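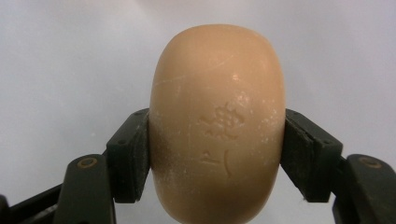 Seifenstück mit Prägung, Ansicht der Vorderseite.

Zesley sucht Teilnehmende und eine studentische Hilfskraft für die Versuchsreihe Greifen und Ablegen kleiner Haushaltsgegenstände

Standort Busau, Labor im Erdgeschoss. Beginn der Reihe im Oktober, Ende im Dezember. Bewerbungen und Anmeldungen werden bis zum Abschluss der Terminvergabe angenommen.

Gegenstand der Arbeit
Untersucht wird die Handhabung von Gegenständen mit gewölbter oder unregelmäßiger Oberfläche. Zum Bestand gehören Seifenstücke, Formteile und kleine Behälter. Der Bestand umfasst 172 Positionen, jede mit Nummer, Gewicht und Angabe zum Zustand der Oberfläche. Kratzer, Abrieb und Rückstände werden vor jedem Durchgang protokolliert und nicht entfernt. Seifen mit Prägung sind eine eigene Gruppe, weil sich das flache Relief bei wiederholtem Anfassen verändert.

Ablauf für Teilnehmende
Gearbeitet wird am Tisch auf einer Unterlage aus weißem Papier. Ein Termin besteht aus 10 Durchgängen mit jeweils einem Gegenstand: aufnehmen, drehen, an der vorgegebenen Stelle ablegen. Zwischen den Durchgängen wird die Unterlage geprüft und bei Bedarf gewechselt. Die Einweisung erfolgt vor Ort, Vorkenntnisse sind nicht erforderlich.
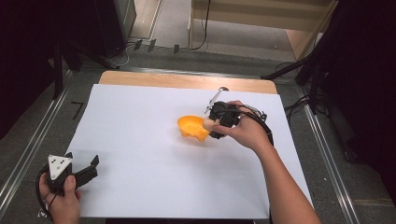

Die Reihenfolge der Gegenstände ist festgelegt und liegt als Liste aus. Fällt ein Teil zu Boden, wird der Durchgang als abgebrochen vermerkt und am Ende des Termins wiederholt - eine Wertung der Person findet nicht statt. Ärmel bitte so tragen, dass die Unterarme frei bleiben. Ringe und Armbanduhren sind abzulegen.

Voraussetzungen
Mindestalter 18 Jahre, beidhändiges Arbeiten ohne Einschränkung, keine bekannte Unverträglichkeit gegenüber Duftstoffen. Wer bereits an der Reihe Rangel teilgenommen hat, kann nicht berücksichtigt werden. Teilnahme an der Reihe Palau ist kein Hindernis.

Aufgaben der Hilfskraft (11 Stunden pro Woche)
Vorbereiten des Tisches, Zuschneiden des Papiers, Ausgabe und Rücknahme der Gegenstände, Führen der Bestandsliste, Wiegen der Seifen nach jedem Termin. Sicherer Umgang mit Tabellenkalkulation wird vorausgesetzt. Deutsch in Wort und Schrift, Englisch zum Lesen der Protokollvorlagen.

Vergütung
Teilnehmende erhalten 100 Euro für den vollständigen Termin. Bei Abbruch durch die Laborleitung wird der volle Betrag gezahlt. Die Hilfskraft wird nach dem im Haus geltenden Stundensatz vergütet.

Anmeldung schriftlich an Lindalva Trindade, Zesley, Labor Busau. Bitte zwei mögliche Termine und die Händigkeit angeben. Für die Stelle zusätzlich Lebenslauf und Immatrikulationsbescheinigung - Zeugnisse nur auf Anforderung.

Stand: 18. Juli 2021

© Zesley | Kontakt | Impressum | Datenschutz | Nach oben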